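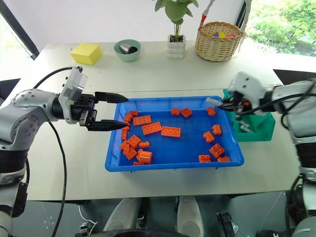
Orange bricks in a blue tray on one of our white tables

Fandel Toy Library - your questions answered

Do I have to live nearby to join?
Not at all. We have families who come in from the far side of the valley on the bus, and one grandmother who makes a day of it with a flask and sandwiches. As long as you can get the toys back to us, you're very welcome.

What does it cost?
Membership is £2 a month for the whole household, however many children you have (or borrow!). If that's a stretch at the moment, have a quiet word with Mitiku Fikre at the desk and he'll sort something out with you.

How many things can we take home?
Two items at a time, for up to three weeks. A box of bricks counts as one item, and so does a jigsaw, even the 600-piece one with all that sky. You can renew once by phone or email, unless another family has asked for it.

We've lost a piece. Are we in trouble?
Oh goodness, no. Pieces go down the back of sofas and into coat pockets, and we've had a toy giraffe come home after nearly a year. Just pop a note in the box so we know what to look out for - we keep a drawer of spares and can usually make up the set.

Do I need to clean the toys before bringing them back?
A wipe with a damp cloth is lovely, thank you. Plastic bricks can go in a bowl of warm soapy water, but please let them dry on a towel before they go back in the box, as they get rather smelly otherwise. Leave anything with batteries to us.

Can I give you our old toys?
Yes please, if they're complete and still have plenty of play left in them. We can't take soft toys or car seats, I'm afraid. Lorenz Fankhauser looks after donations and is always happy to have a look before you carry a heavy bag all the way here.

Do you have anything for older children?
We do! There are 155 board games on the back shelves, and a fair few of them will keep teenagers and grown-ups busy on a wet afternoon.

Are you open in the holidays?
We stay open through the February half-term and close for two weeks in August. Anything due back while we're shut can wait until we reopen.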